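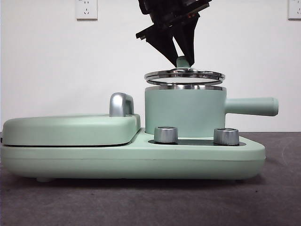

Where does the yarn in the shop come from?

Most of it comes from the Iyer mill, which spins our plain wool in three weights, and the rest we dye ourselves in the back room in Briltport.

About Sterker Yarn

Sterker is a yarn shop and small dye room at 3610 Wundum Street in Briltport. The shop opened in 1960 as a place to buy darning wool, buttons and sock needles. It has changed owners twice. Shahram Ghaffari bought it from the second family after working behind the counter for six years, and he runs it today.

Shahram learned to knit from an aunt and learned to dye from library books. His first batches were uneven and a few of them bled. He kept notes on every pot, and those notebooks are still what we work from. When a color is listed as part of our regular range, it means we have a written recipe for it and can make it again.

What we sell

We carry wool, cotton and a few blends, in weights from fingering to bulky. Our own hand-dyed line comes in 17 colors. We don't add new ones often. The range leans toward browns, greens and grays, with two reds and one yellow that sells better than we expected.

Hand-dyed yarn varies from one dye lot to the next. If you are making a sweater, please buy all the skeins you need at once, or tell us and we will dye them together. A custom lot takes two weeks. The smallest custom order is four skeins.

We also stock needles, crochet hooks, stitch markers, blocking pins and wool wash. Patterns are sold on paper. We can order a book for you if it is still in print.

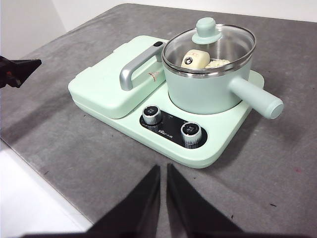

Unopened skeins can come back for store credit as long as the label is on. We can't take back yarn that has been wound into a ball, so if you are unsure about a color, ask us to leave it in the skein. Winding is free and takes a few minutes – you can always bring it in later.

Classes

Beginner knitting runs on Monday evenings for five weeks, with a new group starting each October and again in spring. There is room for eight people. Needles and practice yarn are included in the fee. We also teach socks, mittens and basic crochet, and we hold a mending night once a month for moth holes, worn elbows and dropped stitches. Bring the garment clean, please.

Mail orders

Orders placed before noon go out the same day when the yarn is in stock. We ship within the United States only. If you would like to see a color before buying, we can mail up to five short samples for the price of postage. Photos on a screen are not reliable for our grays and greens.

Wholesale

We supply our hand-dyed line to a few other shops. The minimum opening order is 20 skeins per color. Write to Shahram at the shop with your store name and address, and he will send a shade card and current prices.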